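Home | Browse | Tags | Unanswered | Members | Log in

Laundry loading: planner keeps losing the drum opening once the door is swung open

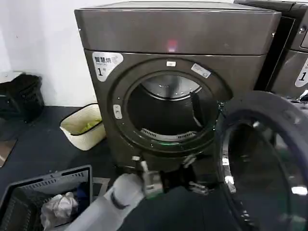
I've been having a great time getting a loading task running on our arm (Pidik stack, Poulain for motion planning) and I'm nearly there, but one part of the pipeline is driving me up the wall. The job is to take clothes out of the basket and put them through the round opening of a front loader. Picking from the basket is lovely now, crumpled stuff and all. Insertion is the trouble.

I fit a circle to the opening from the depth cloud and use its center and normal as the target frame. With the door shut the fit is rock solid. With the door open I get two circles, the gasket and the door's own ring, and the fit hops between them from one update to the next. On top of that the steel inside the drum and the glass both give me depth full of holes and flying points, so the occupancy map grows little blobs right in the entry path and Poulain refuses to plan through them. Out of 72 runs I got a clean plan on 19. When it does plan, the motion is gorgeous!

Things I've tried: a tighter RANSAC threshold, throwing out points by intensity, and averaging the fit over more updates (that only made it hop slower). Do I need a learned segmenter, or is there a geometric way out of this? Also, is it reasonable to just switch off collision checking near the door?

Tagged: perception, motion-planning, laundry
Posted by dryrun_dora, 15 Mar 2020

---

Wojciech Wasilewska

Oh, I love this problem, we fought with the same thing on Kiltum! You don't need a network for it. You know far more about the machine than your circle fit does, so put it in.

Model the washer as an articulated object: a box body, the opening fixed in the front face, and the door on a hinge with a single joint angle. Fit the front plane first, which is big and matte and easy. Then look for the circle only among points within 2 cm of that plane. The door ring can't compete any more, because once it's open it has left the plane. After that, solve for the door angle separately with the hinge axis held fixed. One unknown, so it converges very nicely even with half the ring missing.

For the blobs, stop feeding drum and glass returns into the occupancy map at all. Mask out the cylinder behind the opening and the disc of the glass, and add simple solid shapes in their place: a hollow cylinder for the drum and a thick disc for the door. Your planner then sees clean geometry and doesn't care what the sensor thinks of shiny steel.

Please don't turn off collision checking near the door. The door is exactly what the elbow will find. Keep it on for all links and relax it only between the fingers and the gasket, where a light brush is fine.

---

torque_and_cheese

had this, bought a better depth camera. still shiny lol. try cross polarizers maybe? or put a tag on the front panel and skip all the fitting

---

Iwona Piątek

Seconding the hinge model, and adding a bit on the control side, where I had the most fun.

Split the insertion into two stages. Plan freely to a pre-insert pose on the axis of the opening, just outside the rim, then run a straight Cartesian move along that axis with low stiffness sideways and normal stiffness forward. If your center is slightly off, the arm gives a little at the rubber and carries on. I ran 964 insertions this way in the Bania simulator before going to hardware, and the settings carried over with only the lateral stiffness needing a second look.

Plan for the garment too! A shirt hanging from the fingers is longer than the gripper, so I attach a soft capsule under the tool and let it collide with the lower rim at a cost. The planner then comes in a touch higher all by itself, and sleeves stop getting left outside.

The tag idea above is fine for getting a ground truth to compare your fit against. I'd take it off afterwards.

---

Related
Fitting a hinge axis from a partial door view
Poulain: allowed collisions for one link pair only
Filtering flying pixels on reflective metal
Grasp selection in a basket of mixed clothes
Pidik release notes, April
How do you detect a sleeve caught in the door?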